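Jenlow spare room clear-out: where we're up to in April

Hi all, a quick catch-up on how your money's being spent at the Gourlay Street flat. Good news first: 42 boxes are packed and labelled, and the hallway cupboard is completely done (I'd been dreading that one!). Of the 2657 dollars you gave us, most has gone on boxes, van hire and the storage unit at Tustell.

The bedroom is the slow bit. I've been using the bed as a packing table, which is kinder on my back, and sorting the small odds and ends into open boxes before anything gets taped up.

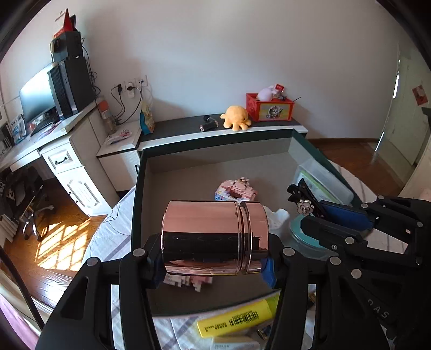

Bedroom, box in progress: rose-gold canister, block-built toy, teal plate and a clear storage container.

The low white cabinet still has its soft toys on top, and the desk with the computer and monitor will be the last to go. I'd like the computer wrapped properly, so I've put aside 100 dollars for decent padding.

Two things I need from you: a yes or no on keeping the office chair, and the colour of the labels for Stuketti (I've run out of green). I'll start on the kitchen once I hear back.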